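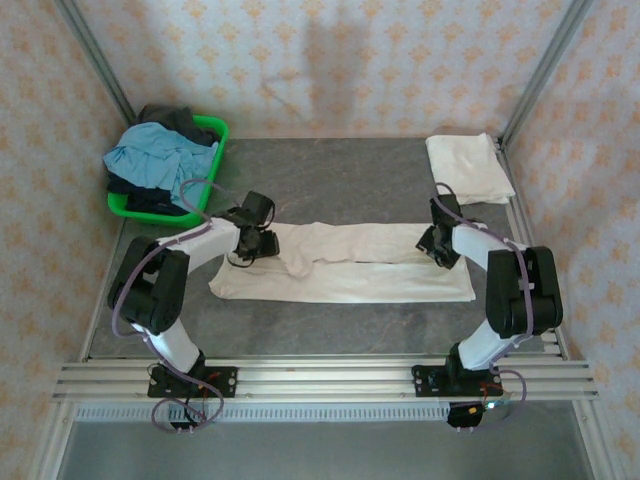
At what stage should a garment be smoothed before it is folded?
Once, when it is first laid flat, and again after the first fold if the lower layer has shifted.

Speaker notes – Folding and Sorting of Household Linen
Grusach Training Center, 4/7/25
Speaking time: 20 minutes, followed by 5 minutes for questions

Opening remarks. Welcome attendees on behalf of the Center. State that the session covers folding only. Washing and drying were addressed in the February session, and the handout from that session remains available at the front desk.

Point one: the work surface. Garments are to be folded on a flat table at waist height, cleared in the middle. The basket of unfolded items stands at a back corner. Finished items go to the opposite corner, towels at the bottom of the stack. Attendees from the Kashindye site use a narrower table and should keep the basket on a stand beside it.

Point two: order of work. Whites are taken first, then light colors, then dark items. The Curine residence handles 1000 pieces in a normal week, and its staff have asked that this order be kept so that shelves can be filled in one round. Pause here for comments from residence staff.

Point three: long items. Trousers and other long pieces are laid across the table with both ends held. The upper layer is drawn out until it lies even with the lower one. If the cloth bunches, release it, open the fold and begin again. Pressing down on a bunched layer sets a crease that will show on the shelf.

Point four: T-shirts. Lay the shirt flat and bring each sleeve in over the body before any long fold is made.

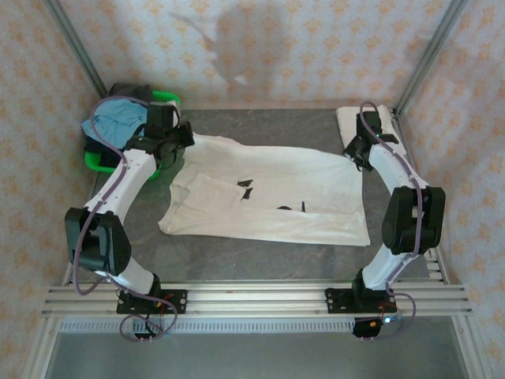 The upper corners are then settled, and the hand is passed from the collar toward the hem. Shirts with a print are folded so that the print faces up in the finished stack – the Zekeo standard, adopted by all our sites, requires this for sorting by owner. Plain shirts may be stacked either way.

Demonstration. Fold one shirt slowly without speaking, then a second with commentary. Invite two attendees to the table.

Closing. Refer attendees to page 40 of the manual for the shelf plan. Fitted sheets are held over to the next session. Sign-in sheets are to be returned before leaving the room.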